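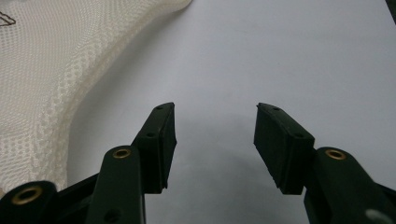

Fakby Cloths is a set of 800 short recordings of household cloths being spread, folded, lifted and stacked on a table. It covers 33 pieces: knitted cloths, dish towels, napkins, and a few baby blankets. The cloth is meant to be the only thing that changes much from one recording to the next, so the work surface was kept plain. Close up it reads as a smooth, light gray-white with very faint shading, and a cream or white cloth can come near to it in tone. Anyone separating cloth from background by color should read the section on pale cloths before starting.

Fakby Cloths: README
2020-03-16
By Yuzhen Ding

What is in the folder

cloths.csv has one row per cloth, with its short name, fiber if the label gave one, knit or weave, main color, edge finish, and the length of each side.

recordings.csv has one row per recording, with the cloth, the task, the starting state and the ending state.

notes.txt is free text, in the order it was written. It has spelling mistakes and I have left them in.

views/ holds the recordings themselves, with close views and views from above the table kept in separate subfolders. File names match the recording numbers in recordings.csv. A recording may have one view or both.

Where the cloths came from

Most were bought secondhand in Flenmont. The dish towels came as a mixed bundle and had been washed many times before they got to us. The napkins were new and had stiff fold lines from the package, so we washed them twice before use. Everything was dried flat. Nothing was ironed.

Cloths with holes or loose hems were kept in if they still lay reasonably flat. They are marked "worn" in cloths.csv.

The tasks

Spread. The cloth starts crumpled or half folded. The task ends when all four corners are visible and no part of the cloth lies over another part.

Half fold. Starts flat. One edge is brought to the opposite edge.

Quarter fold. A half fold followed by a second one across it.

Raise. A piece of the cloth is pinched up into a fold and let down again. It doesn't matter where on the cloth this happens. We wanted plenty of these for the knits, which slump in ways the woven pieces don't.

Stack. A folded cloth is placed on another folded cloth of the same kind.

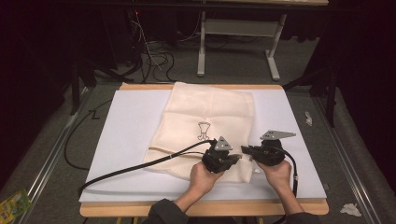
For raises on a cloth with a printed or drawn figure, we used the figure as a landmark. The notes say things like "just below the cup" or "left of the stripe." These are loose directions and should not be turned into measurements. If the figure was hidden under a fold at the start, the location field is blank.

How a knit behaves on the board

The knitted cloths account for 199 recordings and gave us most of the trouble. A knit stretches when it is pulled from one side and doesn't go all the way back, so the same cloth can be slightly longer at the end of a session than it was at the start. Side lengths in cloths.csv were taken before any recording and were not taken again.

When part of a knit is bunched, the rest usually stays where it is. With the dish towels, lifting one corner tends to drag the whole piece. If you are comparing the two groups, compare the raise task first, where the difference is easiest to find.

Edges on the knits also roll. We did not count a rolled edge as a fold. Whoever filled in the ending state was asked to ignore any roll narrower than a finger.

Table and board

A white board was laid on a wooden table to give the same ground under every cloth. The table is a little larger than the board. Cloths bigger than the board were allowed to hang over it, and "overhang" is set to yes for those.

The board was wiped between cloths. Lint from the dark towels still turns up in places. Please don't label it as part of the cloth.

Pale cloths

Cream, off-white and pale gray cloths are hard to outline on a white board. Some of the outlines in an early version followed the shadow instead of the hem. Those were redrawn by Cheng, our labeling contractor, and the old ones have been removed. A drawn figure or a colored border helps a person find the cloth but does nothing for the hem on the other side, so treat plain corners with care.

Ending states

Each recording has one of three ending states: done, partly done, or not done. There are 135 marked partly done. Most of those are quarter folds in which the second fold slid open. They were kept, and I would suggest keeping them in any split you make. A fold was marked done if the edges met within the width of the hem, which is a generous rule for thick blankets and a strict one for napkins.

Known problems

The fiber column is blank for most of the dish towels. The labels were gone.

Two napkins were swapped partway through and share the short name "napkin_blue_b". They are the same size and color. I couldn't tell them apart afterward.

The stack task is missing for the baby blankets. We didn't have enough of the same kind.

Recordings made in December use an older wording for the starting state ("messy" for "crumpled"). The two words mean the same thing.

Suggested uses

Finding corners and hems, judging whether a cloth is flat, and comparing knits with wovens. It is a poor fit for work on clothing. There are no sleeves, buttons or zippers on anything in the set, and a square cloth won't teach you much about a shirt.

Changes

Second version: outlines for pale cloths redrawn, "overhang" column added, duplicate rows taken out of recordings.csv.

First version: 33 cloths, all five tasks.

Related
Plevon Towels: washed and unwashed pairs
Plevon Table Linens: stain and wear notes
Fakby Cloths: labeling guide
Laundry sorting word list

Contact: Yuzhen Ding, Plevon, Flenmont | © 2020 Plevon | Back to top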